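Re: shawl collar keeps flopping, what am I doing wrong

Hi Chiến, hi all,
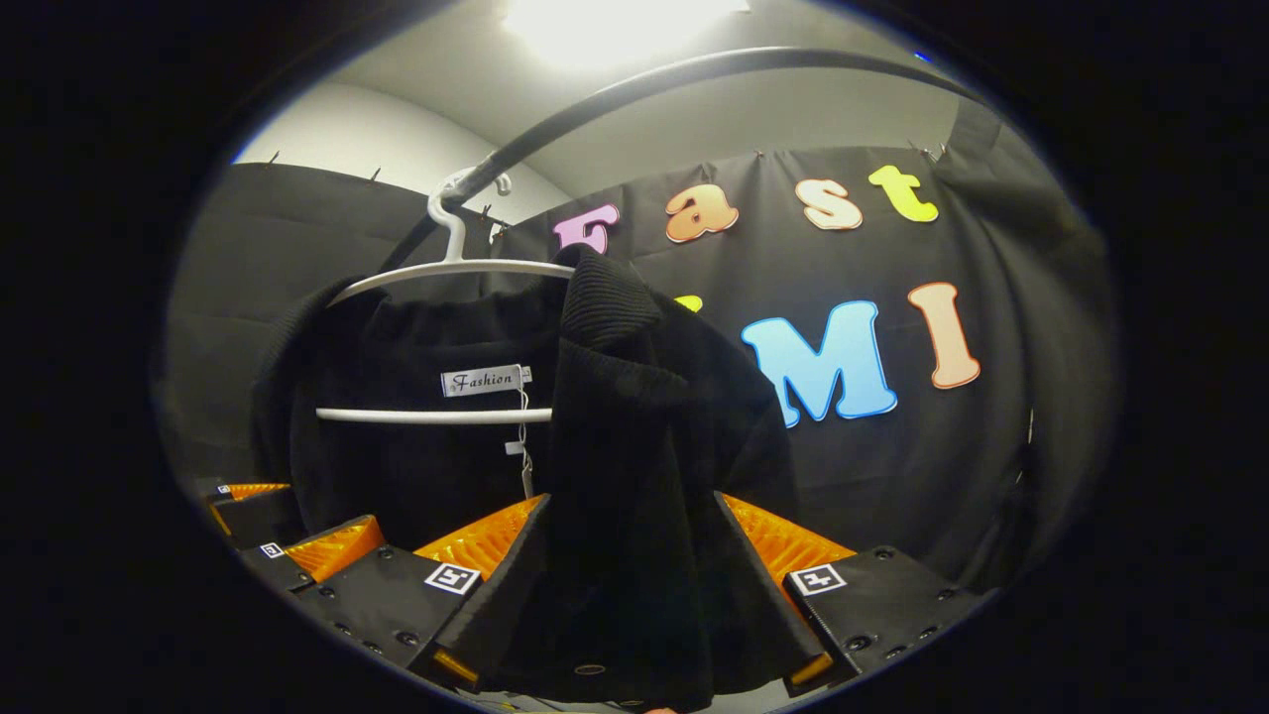

I've knit four of these collars now and ripped out at least two, so take what follows as coming from someone who learned the slow way! Your note, for anyone who missed it:

> Chiến Bạch wrote:
>
> I'm at the collar of the Ondley cardigan and it just won't stand up. I picked up 173 stitches like the pattern says, worked the ribbing on the same needles as the body, and it lies there like a wet dishcloth. Do I go down a needle size? Start over? Also I have one skein left and I'm scared of running out.

First thing, go down two needle sizes, not one. The pattern says one and I think the pattern is wrong (sorry to whoever wrote it, I do love the pockets). Ribbing in a fuzzy yarn relaxes like crazy once it's been washed, and a collar has to hold itself up with nothing behind it.

Second, 173 is a lot of stitches for the smaller sizes. I'm pretty sure that number is for the largest one and the others got lost when they redid the PDF. Which size are you making? If you pick up three stitches for every four rows along the fronts, and one for one across the back neck, you'll land on whatever number you land on. Just make sure it's odd so the rib comes out the same on both edges.

Short rows! Please do the short rows across the back neck, even though they're marked optional. That extra depth is what makes the thing roll over nicely. I used German short rows because I can never find my wraps again in dark yarn. Speaking of which, if yours is black too, knit the collar in the daytime. I did mine at night in front of the TV and found a dropped stitch nine rows down.

About the yarn: my collar took most of a 100 gram skein of the Tallau, and I'm a loose knitter. The whole sweater weighed a bit under 700 grams when it was done. If you do run short, the Mészáros brushed wool is a very close match, and I've got a partial skein in the closet you're welcome to. I'd put it on the inside of the collar where it folds.

Oh, and bind off looser than feels right. I go back up a needle size for that row only.

Is anyone else driving over to the Nandusstead fiber sale? I have room for two plus bags, and I'd like to leave early, the lot fills up and last year I ended up parking in a field.

Let us know how the collar goes, Chiến. And don't rip it until you've washed the swatch!

Bev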